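Kitchen Lessons by the Hundred

At 7 a.m. on a Sunday, Nazmiye Akbulut is already on her second tea and her fortieth salt shaker. She is teaching a robot called Tatlı to tidy a kitchen, and neither the robot nor the kitchen exists outside her computer.

"I love the early shift," she says, nudging a hand controller a hair to the left. "You get into a rhythm, and then you look up and it's lunch!"

Akbulut works for Misotberg, a small robotics studio with one big habit: collecting. Its learning system, Cano, starts out knowing nothing about shakers, knives or counters. It picks up its skills by studying examples, each one a short run steered by a person from start to finish. The team has saved 1,708 of them so far, and 300 involve the salt shaker alone.

The view Akbulut steers by is the one from the wrist, looking past the black fingers to whatever lies on the counter. Cano learns from the same view, so she tries to use nothing else. If she can't judge the gap between finger and shaker from there, Cano won't be able to either.

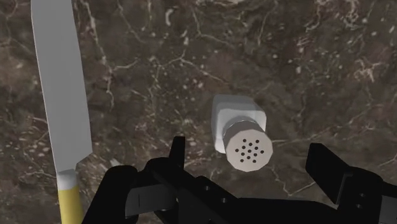
Why the counter keeps changing

Brown marble with white veins is a favorite of Necati Sarıgül, who builds the virtual kitchens. He swaps the surface, moves the light and shuffles the objects between runs – a knife might lie well off to one side, or right in the way. An early version of Cano trained on a single plain gray counter and did beautifully there. Put it on marble and it went reaching for the veins.

"I was thrilled," Sarıgül says. "It told us exactly what to build next."

The messy runs get saved too. When Akbulut comes in crooked, backs off and lines up again, that recovery goes into the set with its own tag. Aslı Çınar, who checks every run before it reaches Cano, throws out only the ones where the operator gave up, usually around 8 a week.

The next goal is 500 shaker runs by December. After that comes the pepper mill, and Akbulut has already asked for first turn.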